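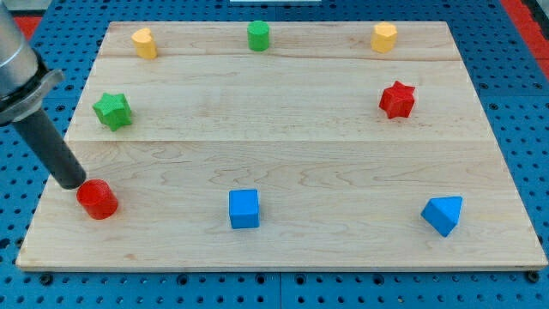
A watch order in Tamiru is a list of episodes, movies and specials arranged the way you want to see them, and building your first one is the best part of setting up the app. The standard list follows air date, and plenty of people are happy with that. But big franchises sprawl! You have the original show, the spin-off, the movies that came out between seasons, a holiday special that half the fans skip. Before you give it an order, your collection is a lot like those eight small colored blocks in their loose ring on the board: everything is out where you can see it, and any one of them could go first. This section takes you from that point to a finished order you can follow on your TV, pause for a month, and pick up again in the right place.

The examples use *Velbridge* and its spin-off *Hesa*, which share characters and cross over often enough to give any watch order a good workout.

## 4.1 Before you start

You need:

- Tamiru installed on at least one device, with your account signed in
- at least one show added to your Shelf (see section 3)
- a network connection for the first sync

It also helps to know whether you're planning for yourself or for a household. You can change your mind later, but shared orders have a few extra settings, covered in 4.5.

> **Note:** Tamiru keeps track of what you watch. It doesn't play video and doesn't include a subscription to anything. When you tap an episode, it opens in whichever streaming app you chose in section 2, or shows the disc number if you marked the show as "On disc."

## 4.2 Create the order

1. Open **Shelf** and tap the first show you want to include.
2. Tap **More**, then **New watch order**.
3. Type a name. Short names fit better on the TV screen. "Velbridge + Hesa" works well; "The complete Velbridge saga with all movies and the good specials" gets chopped after the second word.
4. Tap **Add titles** and check every show, movie and special you want. You can mix all three.
5. Choose a starting layout:
 - **Air date** puts everything in the order it was first shown.
 - **Story date** uses the timeline inside the fiction, where our catalog has one.
 - **Loose** leaves titles in the order you checked them.
6. Tap **Build**.

Building takes a moment for a small list and longer for a large one. *Velbridge* and *Hesa* together come to 282 entries, a nice middling size. If you're brave enough to add a long-running daytime drama, make yourself a cup of coffee.

> **Caution:** A single watch order holds up to 500 entries. If your selection is bigger, Tamiru asks you to split it and suggests a break at the end of a season. Accept the suggestion or pick your own spot. Don't tap **Trim**, unless you really want every entry past the limit dropped from the list.

Our biggest test Shelf had 821 episodes of a single series on it. It split into two linked orders, and finishing the last entry in the first one opens the second automatically. Linked orders are great fun for marathons, and you can give each one its own name and cover color.

## 4.3 Move things around

Now you get to have opinions.

1. Open the order and tap **Edit**.
2. Press and hold any entry until it lifts.
3. Drag it to its new place and let go.

To move several entries together, tap the circle beside each one first, then drag any of them. They keep their order relative to each other. To move a whole season, tap the season title instead of the episodes.

For crossovers, use **Pin**. A pin ties two entries together so that one always comes right after the other, whatever else you shuffle:

1. In **Edit**, select the two entries.
2. Tap **Pin pair**.
3. Check which one is marked with a small 1. If it's the wrong one, tap **Swap**.

Say part one of a story airs in *Velbridge* season three and part two lands in *Hesa* season one. Pin them and you'll never end up watching the conclusion on a different night from the cliffhanger by accident. (On purpose is your own business.)

If you switch the layout after making changes, Tamiru asks whether to keep your edits. **Keep** leaves moved entries where you put them and sorts the rest. **Discard** starts over, but pins survive either way.

### Skipping an entry

Swipe left on it and tap **Skip**. Skipped entries turn gray and stay in the list, so you can bring them back when a friend convinces you the clip show is worth it. A skipped entry doesn't count toward your progress ring.

### Adding a placeholder

Some things aren't in the catalog: a tie-in comic, a convention panel, an interview you bookmarked, a rewatch podcast. Tap **Add placeholder**, give it a title and drop it anywhere. You can paste in a web link too. We love placeholders. A cast interview dropped in right after the episode they're talking about makes a second viewing feel brand new.

## 4.4 Mark where you are

If you've already seen part of the list, there's no need to check off every entry.

1. Open the order.
2. Find the last episode you watched.
3. Press and hold its check mark.
4. Tap **Mark everything before this**.

Skipped entries are left alone. If you stopped partway through an episode, tap the clock icon and enter the minute, and Tamiru will show it beside the title the next time you open the list.

> **Caution:** **Mark everything before this** works on the order as it stands. If you plan to move entries around, do that first. You can undo it once, from the bar at the bottom of the screen, and the bar goes away when you leave the page.

Spoiler protection is on from the start. Titles, stills and guest names stay hidden for anything past your current place. To peek at one entry, press and hold its title. To turn protection off for an order, go to **Order settings > Spoilers** and choose **Show all**.

## 4.5 Share with your household

Up to 6 profiles can follow the same order, each with its own progress.

1. Open the order and tap **Share**.
2. Check the profiles you want.
3. Choose **Together** or **Separate**.

With **Together**, the next episode is the earliest one that somebody in the group still hasn't seen, so no one gets left behind. With **Separate**, everyone moves at their own speed and spoiler protection follows the profile that's signed in.

The person who built the order is the only one who can edit it. Other profiles can tap **Suggest** to propose a move, and the suggestion shows up in the owner's **Edit** screen with **Accept** and **Pass** buttons. Arguing about where the movie belongs is still best done on the couch.

## 4.6 Connect an Usero remote

This step is optional, but if you have an Usero remote, it's a lovely way to use a watch order from across the room.

1. Put two charged AAA batteries in the remote and close the cover.
2. In Tamiru on your TV, go to **Settings > Remotes > Add**.
3. Hold **Home** and **Down** on the remote until the light blinks green.
4. Choose **Usero** from the list on screen.
5. Under **Star button**, choose the watch order you want it to open.

Pressing the star now takes you to your next unwatched entry. Pressing it twice marks that entry as watched.

If the light blinks red, move closer to the TV and repeat step 3. If it doesn't blink at all, check that the batteries are the right way around.

## 4.7 If something looks wrong

**An episode is listed twice.** Some two-part premieres were shown first as one long episode and later as a pair. Skip whichever version you don't have.

**Story date is grayed out.** The catalog has no timeline for at least one title in your order. Remove that title, build the order, then add it back by hand.

**Your progress is different on two devices.** Open the order on the device that's correct, pull down to refresh, and wait for the check mark at the top. Then do the same on the other device.

**A new season hasn't appeared.** New episodes go to a tray called **Just in** at the bottom of the order and wait there until you drag them into place. To have them placed for you, turn on **Order settings > Add new episodes at the end**.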